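4. Working rules for contact near the processor socket

4.1 Scope of the rules

The rules in this section cover work done by a single arm on a desktop or workstation board that is still fixed in its chassis. They apply from the moment the arm crosses the rim of the chassis until it is back at the park position. Boards that have been taken out and clamped to a fixture are dealt with in Section 5, where reach is easier and the risk of striking a side wall is mostly gone.

We wrote the first version of the rules for the Hasteo trial cell and then changed them as the work went on. The version given here is the one in use at Andside at the end of the trial. It was in force for 160 sessions, during which the arm made 1831 logged contacts with boards, sockets, modules and fasteners. Earlier sessions were run under looser rules and are left out of the tables.

4.2 State of the board before the arm moves

The operator removes the side panel, disconnects mains power and holds the power button down before the chassis is placed in the cell. The coin cell stays in its holder unless the job sheet says otherwise. We had meant to require that it be taken out first, but the holders on older boards are brittle and several broke when levered by hand. The rule now is that the battery and its holder are marked as a keep-out zone in the planner. The arm may pass over them at travel height and may not descend there.

Any loose cable or wire is either tied back or entered in the planner as an obstacle. This includes thin single wires, such as the one that runs down the right side of the socket in Figure 6. A wire of this kind is easy to miss in the depth data, and the planner will happily draw a path straight through it. The operator must therefore mark it by hand on the colour view. If a wire cannot be moved and lies within a finger's width of the planned contact, the job is passed to the bench.

Memory modules are treated as walls. A module left in the outermost slot narrows the space on that side for the gripper housings, which are wider than the fingers. Operators tended to check clearance at the fingertips and forget the housings. The pre-run check now has a separate line for each.

4.3 Approach

Approach to the processor is always made with the fingers closed. Open fingers present two narrow tips, and in early runs one of them would land on the load plate while the other was still in free air. With the fingers together the contact is in one place and the force reading is easier to interpret.

The arm comes in along the plane of the board at the lower side of the socket, after descending to a height set from the edge of the heat spreader. It must not come down from directly above on to the lid. The two screws and the hinged latch at the upper side of the frame are kept out of the path, and the arm does not cross them at low height even when the straight line would be shorter.

Speed is reduced in two steps. The first is at the chassis rim and the second is at the outer edge of the retention frame. The second step was added after a review of the force logs, which showed that most of the high readings came in the last part of the approach and very few came during the contact itself.

4.4 Contact

Touching the edge of the heat spreader is used as a reference move. It gives the controller a position on the part to compare with the position estimated by the camera. No force is to be applied beyond what is needed to register the touch, and the load plate stays closed for the whole of the move. The arm holds still for 1000 milliseconds once contact has been registered. A shorter hold was tried, but the arm was still settling and the reading drifted.

The permitted contact surface is the metal edge of the heat spreader. The green substrate around it is not to be touched. Small parts between the socket and the battery are not to be touched by any part of the gripper, including the underside of the housings. If the controller reports contact at a height or position it does not expect, it stops and waits. It must not try again by itself. Automatic retry was allowed in the Calloway version of these rules and we removed it, as a second attempt from a wrong starting position did more harm than the first.

4.5 Lighting and the camera view

The wrist camera sits close to the work, and a brushed metal lid under an overhead lamp gives a strong highlight near its centre. The etched lettering on the lid is often lost in it. Operators should not rely on the lettering to confirm which way round the processor sits. The retention frame is a better guide, as its mounting ears and latch can be made out even when the lid is washed out.

We considered asking for a diffuse lamp in every cell. Videtwood fitted one and found the lid easier to read, but the memory slots then became harder to tell apart in the shadow beside the gripper. The present rule asks only that the lamp position be recorded and left alone during a session. Edge detection is tuned for that position, and moving the lamp halfway through a job makes the tuning invalid.

Where glare covers the edge that the arm is due to touch, the operator turns the chassis and starts the session again.

4.6 Stops and records

An operator must be within reach of the stop button whenever the arm is inside the chassis. Watching through the camera view from another room does not meet this rule.

The record for each session holds the job sheet, the keep-out zones, the lamp position, the force log and one still from the wrist camera taken at each reference contact. In 14 sessions the still was missing or had been saved under the wrong job, and those sessions were counted as failed for the purpose of the audit even when the work itself had gone as planned. We think this is the right way to treat them. A contact that cannot be checked afterwards is of little use when a fault is found on the board in April and the work was done the month before.
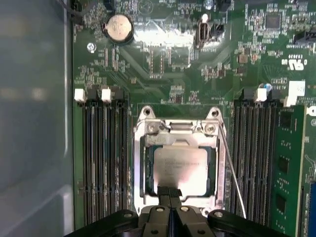 Imelda Thrupp
Research Engineer, Robot Cell Practice, Andside

Figure 6. Reference contact at the lower edge of the heat spreader, fingers closed, wrist camera view. The processor is in its socket inside the retention frame. The memory slots to the left are empty, and a module is fitted in the outermost slot to the right. The coin cell at upper left is a keep-out zone under 4.2.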